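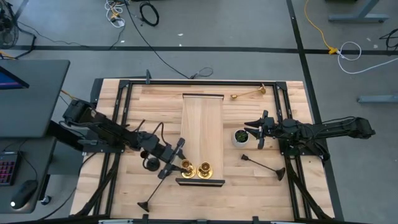

Candle snuffer

A candle snuffer, also called a candle extinguisher or simply a snuffer, is a hand tool used to put out a candle flame. It consists of a small hollow cone or bell fixed to the end of a handle. The cone is lowered over the flame, the air inside is used up, and combustion stops. Snuffers are commonly made of brass, steel, pewter or silver, and are sold singly or with matching candlesticks.

Terminology

In older English usage, "snuff" meant the burned part of a wick, and "to snuff" a candle meant to trim that part away while the candle stayed lit. The tool for this job was a scissor-like instrument with a small box on one blade to catch the trimmings, usually called "snuffers" in the plural. The cone-shaped tool was called an extinguisher or douter. As self-trimming wicks came into general use in the nineteenth century, trimming became largely unnecessary and the name "snuffer" passed to the cone. Antique catalogs often keep the older distinction. General retail listings do not.

Construction

The cone, or bell, is normally spun or pressed from sheet metal, or cast in heavier models. It must be wide enough to clear the wick and the flame without touching the softened wax at the rim of the candle. A narrow cone suits taper candles; container candles with several wicks call for a wider bell or separate applications.

The handle may be a plain rod, a twisted rod or a flat strip. Long handles keep the hand away from the flame and allow candles in deep jars or at the back of a mantel to be reached. The free end often carries a knob, ring or hook. On fixed models the cone is brazed, riveted or screwed to the rod at a set angle. On hinged models it hangs from a pin and levels itself as the handle is tilted.

Finishes

Polished brass and matte or satin black are both common finishes. The group illustrated includes one brass snuffer with a long thin handle and a bell-shaped cone, and two black snuffers, together with a pair of brass candlesticks whose round bases flare outward. Lacquered brass keeps its color without polishing but should not be cleaned with abrasives. Unlacquered brass darkens with handling. Black finishes are usually painted or powder coated, and show soot less readily than bright metal.

The Vasitis pattern, produced by the metalware workshop Dönmez, has a handle 20 cm long and was supplied in both finishes. A later version by Stalta lengthened the handle to 39 cm for use with lanterns and hurricane glasses.

Use

The cone is held above the flame and lowered until it covers the wick. It should not be pressed into the wax. After a second or two it is lifted clear. Holding it down longer can leave the wick stuck to the metal or bent into the melt pool. A bent wick should be straightened while the wax is soft.

Compared with blowing, snuffing greatly reduces the chance of spattering hot wax on the table or wall. Smoke from the wick is partly held inside the cone, although some escapes when the cone is raised. In rows of candles, the usual practice is to begin with the farthest, so that the arm does not pass over lit wicks.

Care and storage

Soot and wax collect inside the cone. Wax can be softened in warm water and wiped out with a paper towel; soot is removed with dish soap and a soft cloth. Hinged models should be dried at the pin to prevent rust. The cone stays hot for a short time after use and should be set on a heatproof surface. Some sets include a rest or tray for this purpose.

Collecting

Snuffers are collected both as lighting accessories and as small metalwork. Filipa Louro's handlist of household lighting tools, revised 2020-10-16, describes more than 80 cone extinguishers and divides them into 17 types by cone profile and handle joint. The handlist treats scissor snuffers separately. Pieces marked Lutix are listed under fixed cones with screwed joints, with a note that the handles are often replacements.

See also

Candlestick
Chamberstick
Douter
Wick trimmer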